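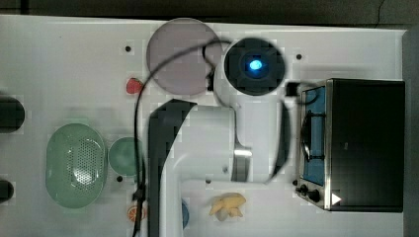 Table hire: common questions

How long can I keep the tables?
Hire runs from Friday midday to Monday at 6 pm. Longer hires are fine — ask Liesl Fankhauser at the Bovholm office.

Do you deliver?
Yes, up to 24 miles from Bovholm. Past that you will need to collect.

Is there a deposit?
£30 per order, paid back once everything is checked in.

Are cloths included?
No. Cloths are hired separately and come back unwashed. Shake off crumbs and put them in the bag.

What if a table gets marked?
Light marks are fine. Burns and deep cuts come out of the deposit.

Can I cancel?
Yes, with a week's notice. September bookings need two weeks.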